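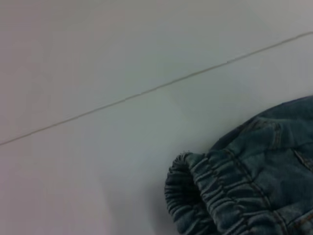 Elasticated denim cuff on the pale surface, seam line behind.

16th June. Altdale bench, denim folding notes

Started on the denim with gathered cuffs. Plain hems fold well enough by now. The elastic ones are another matter: the cuff wants to stay round, so the last fold sits proud and the stack leans after 7 or so pieces. Pressing by hand for 40 seconds helped a bit, but we can't do that for a full Grulldale order.

Tried two ways:
Cuff folded in first, then the length halved. Lump in the middle, stack rocks.
Length halved first, cuff left on the outside. Flatter, but the ruffles catch on the next piece.

Second way is better for now. Alternate the cuff ends left and right in the stack.

Fuzz along the top of the cuff edge, a few loose fibres. Ask Tekbridge if their trimming covers cuffs or only hems.

Keep using the seam as the line to square up against. Still to do: the same again with the heavier cloth from El Idrissi, and find the long ruler.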